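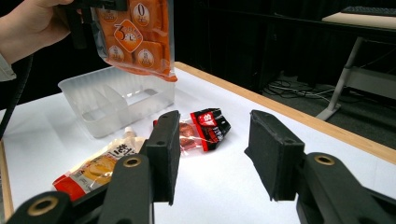
The snack tray

In most of the staff kitchens at Ridomero the biscuits used to live in a drawer. People opened it, took what was on top and shut it again, and by the end of the month the bottom layer was crumbs and things past their date. Natália Gajdoš, who took over the kitchens in May, emptied the drawer on the first floor and kept only what was sealed and in date. It came to 43 packets.

What replaced it is a plain plastic tray with a divider inside. You can see the wrappers faintly through the walls, which helps when the tray is on a shelf above eye level. Square orange snacks in clear bags go in one side. Small packets, the kind that hold a bite or two, go in the other. Anything too large for the tray is kept in the cupboard underneath.

Gajdoš bought the first trays from Zunham, a catering supplier in Rollville, and has ordered the same ones since. She looked at baskets first. They held more, but the corners of the packets caught in the weave and the bags at the bottom got squashed.

"I wanted something you could wipe," she says. "And I wanted a side for each sort, so that whoever fills it doesn't have to think."

Filling it

The tray is filled at half past eight in the morning. Everything comes out on to the white worktop first, including what was left from the day before. Dates are checked, older packets are put to one side, and the new ones go in at the back. Bags full of air are stood upright with the sealed edge at the bottom. Laid flat, they slide over each other and end up across the divider.

Small packets are harder to keep straight. They turn over, and a red and black one looks much like the next when the label is face down. Marcela Murín, who looks after the second floor, stands hers on their ends like cards in an index box. It takes her longer, and on a busy morning she tips them in like everyone else.

Neither of them fills the tray to the top. When it is heaped up, people dig, and the bags split.

What gets eaten

The building has 400 people in it on a full day and goes through 100 packets before lunch. Crunchy, salty things go first. Sweet things last until three o'clock or so and then disappear quickly. Dried fruit from Tóth was tried for a few weeks and is still being finished.

There have been complaints. One department wanted its own tray and was given one, which is now used for tea bags. Someone else asked for a lid. Murín tried cling film, found it screwed up in the sink by ten, and did not try it again.

At home

Gajdoš has 2 of the same trays in her own kitchen, one for packed lunches and one for sachets of yeast, gravy and stock. She suggests measuring the shelf before buying, and allowing enough height to lift a bag out without tilting the tray. Wash it in warm soapy water when it empties, and dry the corners by the divider with a cloth, where crumbs collect.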